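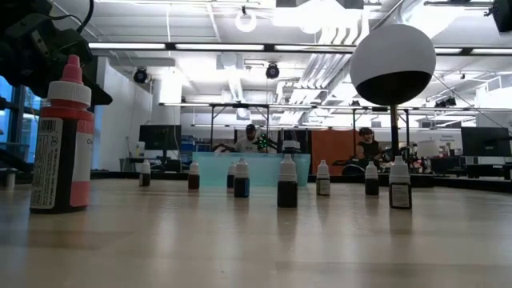 Figure 4.1 White-capped dropper bottles standing on a wood tabletop, with a translucent teal bin behind them.

Chapter 4
Small Bottles and the Open Bin

Chapter 3 left us with shelves, and shelves are wonderful for things that stay put. Now we get to my favorite part of the workroom: the small stuff! Dropper bottles, squeeze bottles, little jars with caps that all look alike from across the room. A well-used craft room can hold 800 of them, and the stockroom at Grarlow, which we visit at the end of this chapter, holds nearly 2,000. The same habits work at either size, and you can practice them on one table with one bin.

By the end of the chapter you should be able to clear a crowded table into bins, choose a bin by the height of what goes in it, and set up a labeling plan that another person can follow without asking you.

Words to know: footprint, working set, home bin, stray, face label.

A bottle's footprint is the patch of table it covers when it stands up. For a small dropper bottle the footprint is tiny, so people tend to ignore it — and then a dozen of them are spread out and there's no room left for your elbows. Anything small enough to roll or wander behaves the same way, with or without a cap. Before you read on, spread a handful of small items across your own table and measure the patch they take up. Then stand them close together in a shallow tray and measure again. Write both numbers in your notebook; you'll want them for Exercise 2.
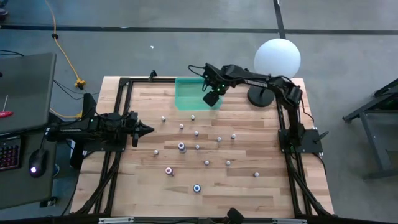 4.1 Clearing the Table

Start with an open bin and an open table. Put the bin where your hand naturally lands, usually near the back or off to one side, and leave it there until the table is clear. Chasing bottles with a bin in your other hand feels quick and is really quite slow.

Pick up each bottle by the body and check that the cap is tight. Set it down upright at the far end of the bin and work toward yourself, so you never have to reach over bottles you've already placed. If one tips over, stand it up right away. A bottle on its side takes the room of two and likes to knock down its neighbor.

The last few bottles are the strays. They're often the ones farthest from the bin, and it's tempting to leave them for later. Please don't!
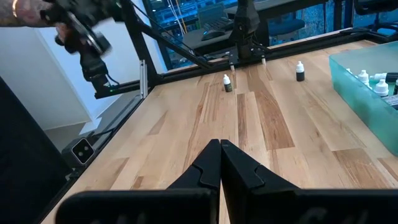
Mackenzie Marchand would go for the strays first, arguing that the far corners are easiest to forget and that the bottles beside the bin will practically put themselves away. Try both orders and time yourself. In my own classes the room splits on this every January, and the discussion is always a lively one.

4.2 Mixed Sizes

Tall squeeze bottles and small dropper bottles can share a table happily, but they make poor binmates. The tall ones hide the short ones, and a long nozzle catches on your sleeve. Sort by height before you sort by color.
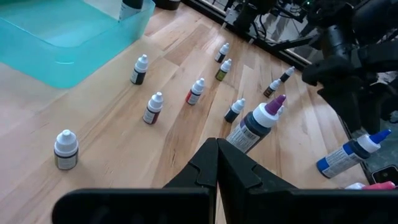
Figure 4.2 Small dropper bottles and larger squeeze bottles together on the table. Which would you move first?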